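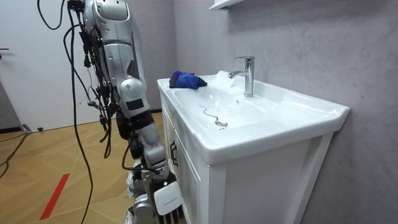
*A silver and white robot arm beside a bathroom vanity.*

Trenoron wants us excited about a concept van built for a streaming series. I'm not. The press kit promises 448 horsepower and says nothing about price — or whether the doors open. 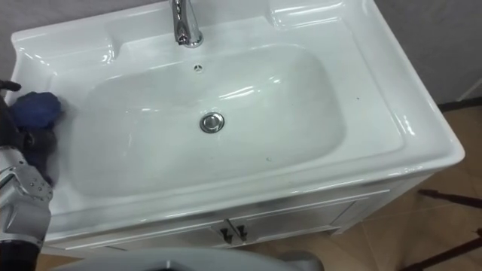
Will it ever be sold? I doubt it, given that Trenoron has shown five show cars since March and put none of them in a dealership.

Prasier tried the same trick with its desert coupe. Fans got a poster and a run of 200 scale models. 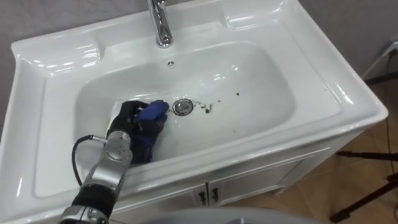
The coupe itself went into storage at Mevport, and the cheap hatchback people had asked for got pushed back again.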